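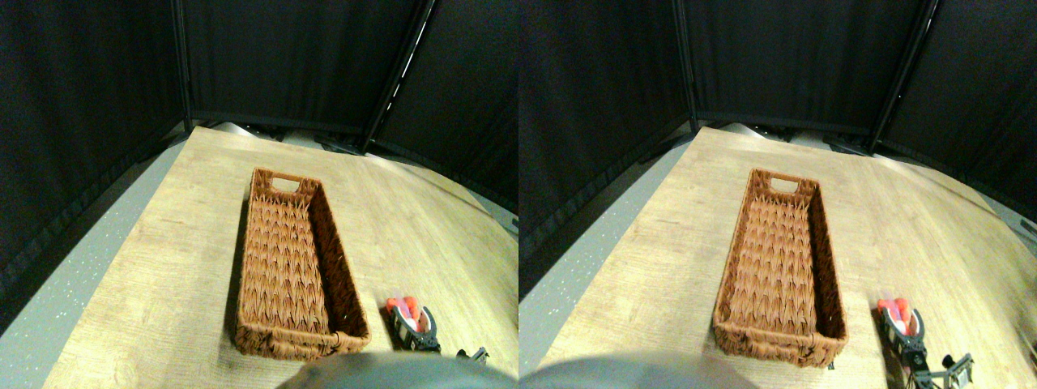
Mulstead Manipulation Group -- Software How-Tos

Getting the basket placement loop running from the stereo pair

Quick write-up so people stop asking me at the bench. Covers the stereo check, finding the basket rim, the drop pose and the settings that bite. Assumes you have the Tanerora workspace built and sourced. If not, do that page first, it takes a while.

What you need

Tanerora, current main branch. Not the release, the release has the old rim fitter.
The Clernoler planner, running as its own process.
A calibration file for both eyes. One file, not two. If you've got two you're on the old format, run the converter.
Long shallow basket, empty, long side pointing away from the arm.

Step 1. Check the pair before anything else

Open the viewer and put left and right side by side. Same basket, same curtains, small sideways shift. That's what you want. Near stuff shifts more than far stuff, so the gripper should jump between the two views more than the back curtain does. If everything shifts by the same amount you have loaded the same eye twice with an offset. Yes, I've done it.

Then turn on the row lines. Pick a corner of the basket rim in the left view and follow the line across. It should hit the same corner in the right. Out by more than 4 pixels, stop and recalibrate. Don't try and fix it downstream.

Step 2. Mask the arm

The arm fills a good bit of the bottom of both views, and it's not the same bit in each. So two masks. People copy the left mask to the right and then wonder why the near end of the basket has a hole in it.

Draw them loose. The arm is out of focus that close and the soft edge gives rubbish depth. Better to lose a strip of table.

The gripper mask is separate and comes from the joint angles. Leave it alone unless the fingers have been changed.

Step 3. Find the rim

Run the rim finder on the left view only, then let it look up depth from the pair. It wants:

rim_mode: outer
min_points: 500
use_floor: false

Keep use_floor off for wicker. The herringbone weave repeats, the matcher slides along it and picks the wrong neighbour, and you get a basket floor that ripples. The rim is thicker and twisted so it matches much better. Set the floor height by hand from the table plane instead.

Watch out for the handle cutout at the far end. You can see pale table through it and the fitter reads that as a gap in the wall. Set allow_gaps to true or it'll give you a basket that's too short, and the planner will happily refuse half your drop points.

Shadow down the right side of the basket is the other one. Older versions fitted the rim to the shadow edge. If your outline looks fat on the right, you're on an older version. Pull.

Step 4. Track what's in the fingers

Orange-red items are easy, colour threshold is fine against pale wood. But the basket is a reddish brown so once the gripper is over it the threshold bleeds. Narrow the hue band and raise the saturation floor to 174. White patches on the items will drop out of the blob, leave it, the centre barely moves.

Blur: if the items smear the tracker should hold the last good position, not guess. hold_on_blur: true. Default is false for reasons lost to time.

Step 5. Set the drop pose

Drop pose is in the basket frame, not the table frame. Origin at the near end, x along the long side. So if the basket gets nudged the pose goes with it. Hard-coding it in table coordinates works right up until somebody leans on the table.

Height: 100 mm above the rim for the approach, then down. Come in from the right and lift over the wall. A straight line from a pick beside the near corner goes through the side of the basket -- the planner only knows that if you've published the rim as a collision object. Check it's there:

clern list-objects

No basket_rim in the list, go back to step 3.

Step 6. Dry run

Speed scale right down. Gripper closed on nothing. Hand on the stop. Run the loop and watch the planned path in the viewer, both eyes, because a path that looks clear in one can be clipping the rim in teh other.

Happy with it, then do it with items in the fingers.

When it goes wrong

Depth is all holes at the back: black curtain, no texture, expected. Crop it at the far edge of the table.

Random blobs along that far edge: it's the boxes and cables. Same crop, pull it in a touch further.

Rim jumps about between runs: exposure. The table is brighter at the back and auto exposure hunts. Lock it in both eyes, same value.

Planner times out: usually the arm mask is being published as an obstacle, so the arm thinks it's inside itself. Remove it and restart Clernoler.

"frame basket does not exist": rim finder hasn't run yet. Run it.

Still to do: the Baumgartner config needs its own section, the mount angle is different and the masks don't carry over. Will add it in April if the bench is free. Edits welcome, just dont change the parameter names without checking main.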